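Is a shared booth at a regional lab equipment fair worth it for a two-person company?
Asked in: Trade Shows and Exhibiting
3 answers

We make sample racks and a small bench shaker, two of us, no sales staff. Last month we got an invitation to the lab and testing equipment fair in Silstead, which I'd heard of but never been to. A full booth is out of the question. What they are pushing on us is a place in a "shared pavilion" run by an outfit called Hadgu, where 4 companies split one island and each gets a counter, a shelf and a logo panel.

The price is 2310 for the counter, and then 296 for something called a visibility package, which as far as I can tell is our name in the printed guide in bold. They say the fair had 2624 visitors last time. I have asked twice how many of those were buyers and how many were exhibitors' own staff, students and people who came for the free talks. Both times I got the same PDF back with a pie chart that doesn't answer it.

I'm not against going. I am against paying for a pie chart. Has anyone taken one of these shared counters, at this fair or a similar one? Did you get orders, or did you get a bowl of business cards? And is the bold listing worth anything at all?

One more thing. They want a deposit by the end of April and the contract says the organizer can move us to "an equivalent position" without notice. Is that normal wording?

Answer 1 (marked as helpful by the asker)

I have done two of these with Hadgu and one at a bigger show in Drososstead with a different company, so take this as one person's experience from a slightly different corner of the trade (we sell pipette calibration, mostly a service).

The visitor number. Every fair I've dealt with counts badge scans at the door, and plenty of them count the same person again the next morning. I don't know which way Silstead does it. Ask them in writing: "Is this unique visitors, and does it include exhibitor badges?" If the reply is another PDF, you have your reply. I would plan as if the real buyers are a small slice of the total and see whether the sums still work.

The sums. Add up the counter, travel, a hotel, shipping, and the days neither of you is in the workshop. Then work out how many shakers you'd have to sell to cover it. For us the first year it didn't cover, and the second year it did, thanks to one hospital lab that I suspect would have found us anyway. I still can't say if the fair did that.

The counter. Shared counters are small. Smaller than the drawing. The floor plan they send shows people standing in front of each one with plenty of air between them, and on the day you'll be elbow to elbow with whoever is next to you. Ask who the other three are before you pay. The year we were put beside a company selling centrifuges, they ran one all day and we shouted.

What to bring. They'll try to rent you a table cover, a brochure stand and a lamp. Bring your own cloth and your own boxes and pack the lot at home a week ahead, so that you find out what doesn't fit while you can still do something about it.

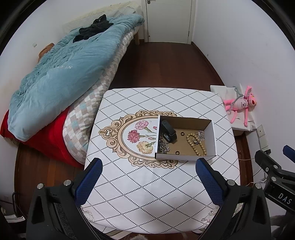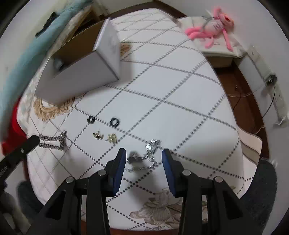 Contract and money

"Equivalent position" is normal wording, unfortunately, and I wouldn't trust it. In our second year we were moved from a spot facing the main aisle to one facing the back of the coat check. Same size, so "equivalent." What you can do is ask for a line saying that if they move you off the aisle marked on your plan, you can cancel and get the deposit back. They refused the first time I asked and agreed when I said I wouldn't sign without it. Your luck may vary. If they won't put it in, I'd walk away, but I'm stubborn about contracts.

Skip the visibility package. I have never met a buyer who mentioned the bold type. The plain listing is included in the counter price, or it was for us. Check, as they do change it.

As for cards, we came home with a stack both times. Most never wrote back. The ones that did were people we had talked to long enough to write a note on the card, so bring a pen that works on glossy paper.

Answer 2

go for it, trade shows are great for networking and you never know who you'll meet!! we got loads of interest at ours. get a banner

Comment from the asker: Which fair was it, and did any of the interest turn into orders?

(no reply)

Answer 3

I'll disagree a little with the first answer, though most of it is right.

I wouldn't start with a counter of any kind. Buy a visitor ticket and go for one day. Walk past the shared pavilion at ten in the morning and again at three in the afternoon and look at whether anyone is standing there who isn't wearing an exhibitor badge. Talk to the people behind the counters. By three they are bored and tell you everything, including what they paid, and you may learn that it wasn't what you were quoted.

I did this at Masura, a fair with a very similar pitch and a very similar pie chart. The main hall was busy. The shared section was behind the catering and had a handful of people in it, half of them eating. I kept my money. A friend's company took a counter there the year after and says it went well, but they also say that about everything, so I don't know what to tell you.

On the deposit date: I was told a final deadline by an organizer once and then got the same offer, cheaper, after it had passed. I can't promise that happens here. But I'd want to see a sold-out floor plan before I believed the place was filling up.

Also check whether power is included. Your shaker needs a socket and it's often billed separately — ours was, and it was not on the first quote.

Comment from the asker: Thanks, hadn't thought about power. Just looked and it isn't in the quote. I've written to ask them, along with the badge question, for the third time.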